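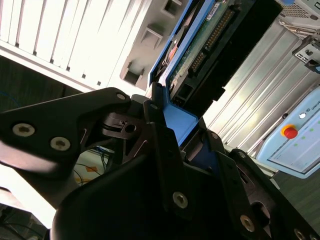

Capítulo 7
Unidades de disco, tabuleiros e baias

7.1 Introdução

Nos capítulos anteriores tratou-se do armazenamento do ponto de vista lógico: blocos, volumes, sistemas de ficheiros. O presente capítulo ocupa-se do suporte físico, isto é, da forma como uma unidade de disco é fixada, alimentada, identificada e substituída dentro de um equipamento. A matéria pressupõe o conhecimento das interfaces SATA e SAS (Capítulo 5) e dos procedimentos de proteção contra descargas eletrostáticas (Secção 2.4).

Uma unidade de disco raramente é montada diretamente na estrutura do computador. Entre a unidade e o chassis existe, na maioria dos casos, uma peça intermédia, designada neste manual por tabuleiro (em inglês, caddy, tray ou carrier). O tabuleiro cumpre quatro funções: adapta as dimensões da unidade às da baia, guia a inserção, retém a unidade na posição final e permite o seu manuseamento sem contacto com a placa de circuito impresso.

7.2 Terminologia

Baia: espaço normalizado do chassis destinado a receber uma unidade. Classifica-se pelo formato nominal (3,5 ou 2,5 polegadas) e pelo acesso (interno ou frontal).

Tabuleiro: suporte amovível, de plástico ou de metal, no qual a unidade é colocada antes da inserção. Os modelos de plástico apresentam em geral abas laterais elevadas, que abraçam a unidade e limitam o seu deslocamento. A cor não obedece a qualquer norma. Um mesmo fabricante pode usar o azul para assinalar pontos de manuseamento numa gama e não lhe atribuir significado algum noutra.

Gaiola: conjunto de baias sobrepostas ou justapostas, fixado ao chassis como um só módulo.

Painel posterior (backplane): placa de circuito impresso com os conectores de dados e de alimentação, contra a qual as unidades são encaixadas. Nem todas as gaiolas dispõem de painel posterior; na sua ausência, os cabos são ligados individualmente a cada unidade.

7.3 Fixação da unidade ao tabuleiro

Distinguem-se dois sistemas. Na fixação por parafusos, usam-se os furos roscados laterais ou inferiores da unidade. A rosca habitual nas unidades de 3,5 polegadas é a 6-32 UNC; nas de 2,5 polegadas, a M3. As duas roscas não são intermutáveis, e a sua troca danifica o furo.

Na fixação sem ferramentas, o tabuleiro possui pinos que entram nos furos laterais da unidade. O tabuleiro é ligeiramente aberto, a unidade é assente no fundo e as abas regressam à posição inicial. Deve verificar-se que todos os pinos estão alojados. Uma unidade presa por um só lado pode entrar na baia com desvio e forçar o conector.

7.4 Inserção e extração

A inserção faz-se com a unidade alinhada com as guias e segura pelo tabuleiro, com pressão uniforme até ao encaixe. A extração a quente só é admissível quando a controladora, a interface e o painel posterior a suportam em simultâneo. Nos discos magnéticos, convém aguardar a paragem completa dos pratos antes de deslocar a unidade para fora da baia.

7.5 Caso de referência

Ao longo do capítulo utiliza-se como referência a instalação de Banbridge, equipada com gaiolas Fleketti e composta por 328 unidades de 3,5 polegadas. O registo de manutenção da instalação contém 2748 operações de inserção e extração, das quais 80 deram origem a anomalia. Em duas dessas anomalias houve dano permanente do conector. O registo segue o modelo de ficha Bettencourt, reproduzido no Anexo C.

Exercícios preliminares

1. Calcule a percentagem de operações com anomalia no caso de referência.

2. Indique as condições em que é admissível a extração a quente.

3. Explique a consequência de utilizar um parafuso 6-32 UNC num furo M3.

4. Compare a ligação por painel posterior com a ligação por cabos individuais quanto ao tempo de substituição de uma unidade.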